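Han-gyeol Min
22 de abril de 2024

Llevo toda la tarde queriendo contaros en qué ando metido y siempre se me cruza algo, así que allá va, con paciencia y un té al lado. Hilo sobre enseñarle a un brazo robótico a manejar piezas de un encajable, de esos de toda la vida, llevándolo yo a distancia.

1/ Empecé en enero, sin tener ni idea de teleoperación (venía de programar trayectorias a mano, punto por punto, que es un trabajo precioso y desesperante a partes iguales). La idea ahora es otra: yo muevo el mando, el brazo me sigue, se graba todo y luego la política aprende de esas grabaciones.

2/ El programa con el que grabo se llama Zodach y le he cogido cariño, aunque tiene sus cosas. Si sueltas el pedal medio segundo antes de tiempo te corta el episodio y adiós muy buenas. El mando es un Sostik, pequeñito, y al tercer día ya tenía agujetas en el pulgar. Os lo digo por si alguien se anima: ¡descansad las manos!

3/ El objetivo de esta tanda son 300 demostraciones. Voy en sesiones de 20 minutos, porque más allá empiezo a mover el brazo como si tuviera prisa, y eso también se aprende. El robot copia mis manías con una fidelidad que da un poco de vergüenza.

4/ Os dejo unas cuantas vistas del puesto, con el bloque azul y las piezas moradas, que sé que a muchos os gusta más ver cacharros que leerme:
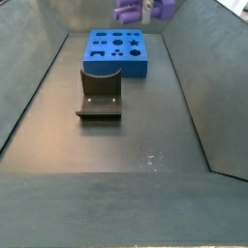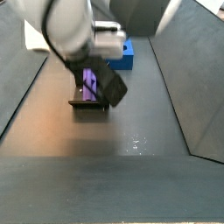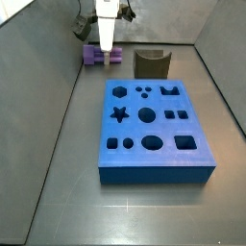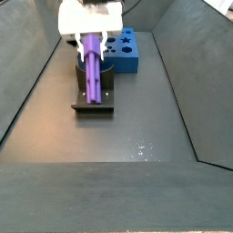
5/ Lo que más me ha costado es la altura. Con la pieza agarrada y el brazo bajando, desde la cámara fija todo parece más cerca o más lejos de lo que está. Me he acostumbrado a fiarme de las sombras y a bajar en dos tiempos: primero hasta quedarme justo encima, una pausa cortita, y luego el último tramo muy despacio.

6/ Y ojo con esa pausa, que tiene trampa. En las primeras grabaciones me quedaba parado pensando, y la política aprendió a quedarse parada también, la pobre, como esperando a que alguien le diera permiso. Tiré 26 episodios por eso. Ahora pienso antes de pisar el pedal y, si dudo a medio camino, lo borro y vuelvo a empezar.

7/ Otra cosa que me preguntasteis el otro día: sí, grabo también correcciones. Si agarro una pieza torcida, a veces la suelto, la recoloco y sigo, y ese episodio lo guardo con su etiqueta aparte. En Koo, que es la carpeta donde lo voy ordenando todo (el nombre tiene una historia larguísima, otro día), van separados los limpios de los corregidos. Todavía no sé en qué proporción mezclarlos, así que se aceptan sugerencias.

8/ Para entrenar uso Stanix, en el ordenador de casa, con el ventilador sonando toda la noche. He hecho 3 entrenamientos completos hasta ahora. El primero, un desastre muy simpático. El segundo iba directo a la pieza y luego cerraba los dedos a destiempo. Del tercero os hablo cuando lo haya probado con calma, que no quiero gafarlo.

9/ Si estáis empezando con esto, mi consejo es que cambiéis la posición de salida de las piezas mucho más de lo que os pida el cuerpo. Yo las dejaba siempre casi en el mismo sitio, por pura comodidad, y me tocó repetir media tanda. También ayuda mucho revisar las grabaciones el mismo día, cuando todavía te acuerdas de qué estabas intentando hacer.

10/ Gracias por aguantar el rollo hasta aquí, de verdad. Si alguien ha probado a hacer lo mismo guiando el brazo con la mano en vez de con mando, que me cuente qué tal le fue con las bajadas finas, que me pica muchísimo la curiosidad. Mañana sigo con las que faltan.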